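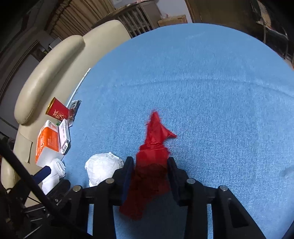

Why does cloth go raggedy when you cut it?

Most cloth is made of threads that go over and under each other, and once you cut across them there's nothing holding the last ones in. They wriggle out one at a time. Grown-ups call this fraying.

I love pulling threads, so I've wrecked plenty of hankies finding this out! If you have an old rag (ask first), look really closely at it. You'll see 2 lots of threads. The ones running the long way are called the warp, and the ones going across are the weft. It's a bit like a basket, only much, much smaller.

Now snip a square and tug one thread at the edge. Out it slides. Pull eight more and you've got a fringe - that's how the ends of some scarves are made.

T-shirts are different. They're knitted, so the yarn goes in loops, and a cut edge likes to curl up into a little sausage. Felt is different again. Its fibres are all tangled together every which way, so you can cut it into any shape and it hardly frays at all. Good for puppets!

So how do you stop fraying? You can fold the edge over and sew it down, which is called a hem. Or you can use zigzag scissors, called pinking shears. My old pair came from the market at Modcombe and they still squeak.

Go and look inside your sleeve now. Can you find the hem?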